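Call for participants: teach a robot arm its way around a kitchen

Grullen is looking for people to join the next round of our demonstration study, and we would love to hear from you, whether you have spent years with game controllers or have never touched anything more complicated than a toaster. The work is remote control in the most literal sense. You sit at a desk in our Posteven building, you hold a handheld controller, and the robot on your screen moves as your hand moves. When you reach, it reaches. When you squeeze, the gripper closes. We record the motions of the arm, and those recordings (we call them demonstrations) are what our learning software studies afterward.

Everything in this round happens in simulation, in a virtual kitchen that our team has been building and rebuilding for longer than any of us likes to admit. You will have the arm, a marble countertop, and everyday things like bread and a spatula to work with.
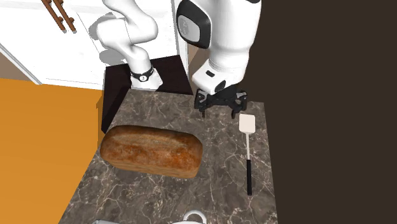
A session starts with a cup of coffee and a short practice run, where you can wave the arm around as much as you please and get a feel for how it follows you. After that, your session lead gives you a task in plain words, such as "pick up the bread" or "move the spatula to the other side of the counter," and you carry it out however seems natural to you. Then the kitchen resets, with things in slightly different spots, and you go again. Most people find the first few tries slow and a bit clumsy, and then at some point their hand settles down and they start chatting while they work. We want those early tries too, so please don't worry about making a good impression!

We are filling 50 places. Each participant comes in for two sessions, either in the morning or in the afternoon, and we pay 91 dollars per session, including the practice time. There are breaks whenever you want them, and the snack shelf is better than it needs to be.

What we ask of you:
You are 18 or older.
You can sit comfortably at a desk and use a handheld controller with one hand. Left-handers are very welcome – we have had too few of you so far.
You can follow spoken instructions in English.
You haven't taken part in our earlier study, Memano, which used the same kitchen.

You do not need any background in engineering or programming. Some of our smoothest demonstrations have come from people who bake, sew, or fix bicycles, and who have a patient way of coming at an object from the right side before they grab it. That patience is hard to write down as a rule, and it is a big part of why we ask people to show the robot a task by hand in the first place.

The tasks come in sets. Early ones use a single object, and later ones ask you to work around other things on the counter without bumping them. Bread comes up a lot. It is long and rounded, and there is more than one sensible place to take hold of it, so we are curious to see what different people choose. 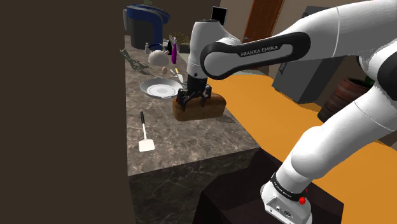 The gripper over the loaf, with the pan and spatula nearby on the counter.

You will have more than one view of the kitchen on your screen. Newcomers tend to stick with the wide view for steering and forget the close one until the fingers are nearly down, and your session lead will gently remind you that it is there. Switching between them soon becomes a habit. If you wear glasses, bring the pair you use for a computer.

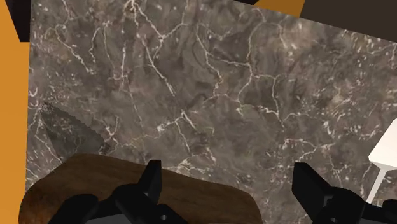 What happens if I drop something or knock it over?
The kitchen is simulated, so nothing breaks. Your session lead will either let you carry on or reset the task, and the attempt is simply marked in our notes.

To sign up, write to Rhea Cabanatuan at the Grullen study desk, or stop by the Posteven front counter before 5 in the afternoon and ask for a Quan form, Quan being the name of this round. Please tell us which hand you prefer to use and whether mornings or afternoons suit you better. Sessions begin in January, and Rhea will write back to everyone, including those we can't fit in this time.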